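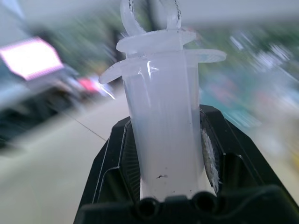

Chapter 2: Counting Wins in Motor Racing

September 3, 2023 - Sports Records Textbook Desk

We use cookies to remember your reading position. Accept / Manage

A race win looks like the simplest number in sport. A driver crosses the line first and the total goes up by one. In practice the result stays provisional until the stewards sign it, and a penalty can move it to another car. This chapter uses the Flakstead Touring Series, which ran 12 rounds a season.
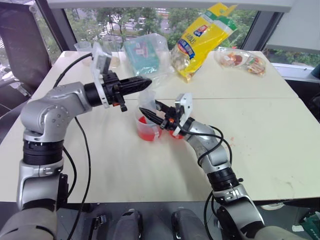 Fig. 2.1 Cups on the table, two arms at work.

The series kept two tables. One listed wins by driver and the other listed wins by team - Trarel and Zamani were the main entries. The tables disagreed whenever two drivers shared a car. Trarel was credited with 31 wins, but its drivers' totals came to more than that, as each co-driver received a full win.

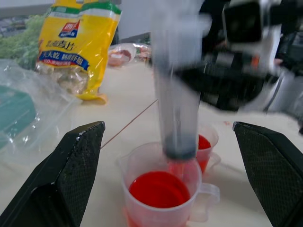
Page 31

Before comparing drivers from different periods, check how many races each one started. Win rate is wins divided by starts. Section 2.1 works through the Flitetti archive, which holds 1,469 race results.

Comments

gridwalker: Are sprint races in the archive too?

mt_reader: Section 2.1 link goes to the November edition for me.

paddock9: Same here.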